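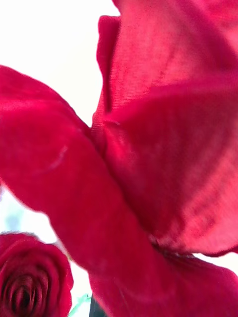
Rose, red, fabric petals. Listed in stems.csv under "red, obviously".

Waltholm Stems

A table of artificial flowers and what became of them. Version 2.

What's in it

Waltholm Stems has 1243 rows. Each row is one placement: a stem, the spot it came from, the spot it was put down, and a note by whoever was arranging. The stock is 47 stems, mostly roses and hydrangeas, with an assortment of filler greenery that the supplier's invoice called "botanical mix" and that we have been arguing over ever since.

The first version was a spreadsheet kept by Lyle Marchetti, who sorted the flowers by how much he liked them. It was a perfectly consistent system if you were Lyle. Version 2 sorts them by kind, then color, then stem length, and his ranking survives in a column called lm_pref. Please don't use it as a quality score. He has it in for the short ferns.

Files

stems.csv: one line per stem, with kind, color, length, number of leaves and condition
placements.csv: the 1243 rows
notes.txt: free text, capped at 2000 characters per entry after Mortimer Oyelaran discovered he had opinions on eucalyptus
colors.txt: the color names we allow, and the ones we had to take out

Columns that need explaining

kind is rose, hydrangea or green. Anything else is other, and other is a short and sad list.

color comes from colors.txt. The roses are red. We tried crimson, wine and coral as separate values, and the same rose was entered as all of them depending on which side of it the light was hitting. So: red. The hydrangeas are pale blue, including the ones with petals that are really closer to white. If you need finer color than that, you'll want a paint store.

from and to take the values tray, table, bunch and floor. Floor was added in June.

lay is how the stem ends up: side, upright or propped. Hydrangeas get side nearly every time. The heads are big and round, the stems are long and thin, and left alone on a flat surface they lie down and stay down.

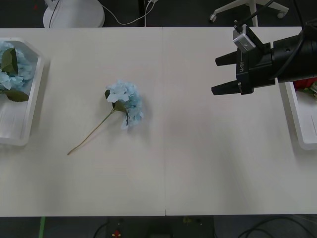

Nhi Bạch objects to all of this and would like it on record that a hydrangea on its side has not been placed, it has been dropped politely. She wants those rows marked unfinished until there is something next to the bloom for it to lean on. We have added a column, nb_unfinished, and she fills it in herself.

Her larger point is fair. A stem lying by itself tells you where it is and very little about the arrangement it is headed for. If you care about finished bunches, filter on to = bunch and expect to lose a lot of rows.

How a bunch gets made

The house method, as far as we have one, is blue first and red last. Hydrangeas go down as the body of the thing, heads close together, stems pointing wherever they can be made to point. Leaves get tucked into the gaps. Roses go in between the blooms at the end, deep enough to look as if they belong there and shallow enough to be seen. 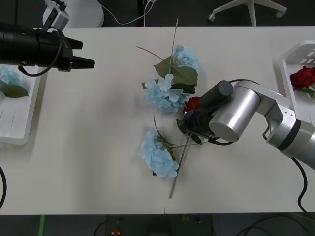

Loose bunches stay loose in the data. There is no tying step, no vase and no ribbon column, although Boris Petek has asked for a ribbon column more than once. A bunch counts as a bunch when the heads touch. Stems may stick out in any direction and usually do.

Leaves are the weak spot. They slide down the stem, they hide other leaves, and the wide ones cover whatever you were trying to see. The leaf totals in stems.csv were made with each stem held in the hand. Don't try to match them against a finished bunch.

Known problems

Two of the ferns are the same fern. We know, and the row numbers depend on it.

Stem length was measured along the curve by one person and tip to tip by another. See length_how. Where it's blank, flip a coin.

Condition goes from good to frayed with nothing in the middle. A rose with one bent petal is good. A rose with two bent petals has started fights.

notes.txt contains the word "jaunty" far more often than any technical document should.

Not included

Real flowers, scent, prices, and the sunflower.

Changes

Merged teal into green. Removed "dusty". Restored four rows deleted during the eucalyptus discussion.

Contact

Corrections go to Mortimer Achterberg. Send the stem number and the row number, and say which leaf you mean.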